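Suvero Order Relay for Restaurants

Suvero collects orders from several delivery apps and sends them to one kitchen printer or screen. Menus, prices and opening hours are edited in one place and pushed to every connected app. An item marked sold out is hidden on all channels within 30 seconds.

The relay unit connects by Ethernet or Wi-Fi. If the connection drops, it stores up to 200 open orders and prints them in sequence when service returns. 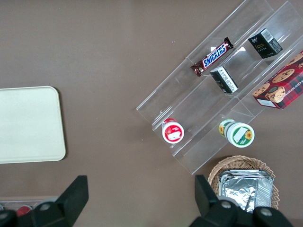 Product text: Rianne Coppens | Technical review: Urmas Rätsep | Updated October

Discount codes are checked before the ticket prints. Each code can be limited by menu section, minimum order value or time of day. Codes cannot be combined unless the "stack" setting is on.

Specifications
Menu items per account: 3,000
Connected delivery apps: up to 9
Ticket width: 58 mm or 80 mm
Power: 12 V DC, adapter included
Export formats: CSV, PDF

The Kimeren driver pack is required for older serial printers. It is sold separately and must be installed before the relay is paired.

Availability: ships from the Grostovgate warehouse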